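Station 3: Setting the approach height for the CPU pick

Complete this step before running the full cycle. Kidell team members need the station key from Imke Hellwig.

1. Home the arm and open the gripper fully.
2. Set the speed limit to 300 in the Mollow panel.
3. Jog to the fixture tray and stop short of the raised pads.
4. Check the wrist camera view. The chip and its pad must both be visible.
5. Lower in single steps. Keep the fingertips clear of the gray blocks.
6. Save the pose as point 149.

If the arm faults, release the stop button and repeat from step 1.
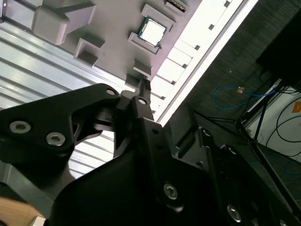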